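4.3 Unplanned release of the pull tab

The suitcase task was run on the Stevari arm with the Wuvum controller. In 3 of 12 closing trials the gripper lost the zipper pull part of the way along the track. On the third occasion the arm did not stop. It completed its programmed path with the fingers closed on nothing and pressed against the handle until the emergency stop was used.

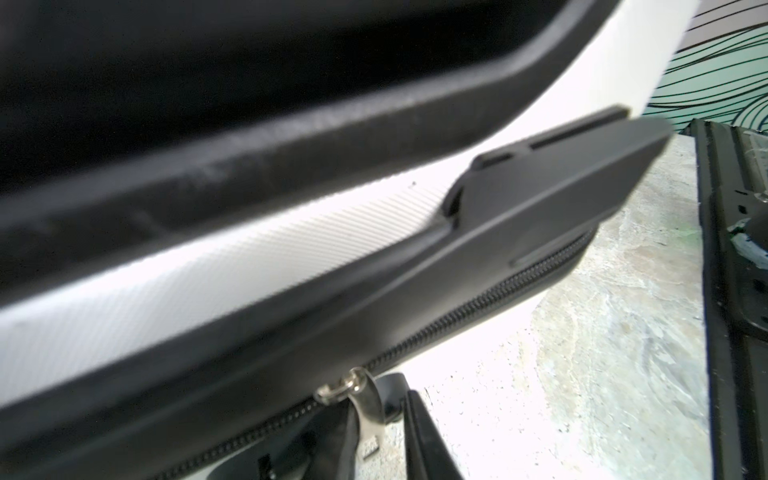 The log showed that the grip check had been carried out once, at the start of each movement, and was not repeated. The force limit had also been left at 99 per cent following an earlier test. Both settings were the responsibility of the project group and were not a defect in the equipment.

The check now runs throughout the movement and the force limit has been lowered. A further 9 trials were completed without contact with the handle, although the pull tab was dropped once more.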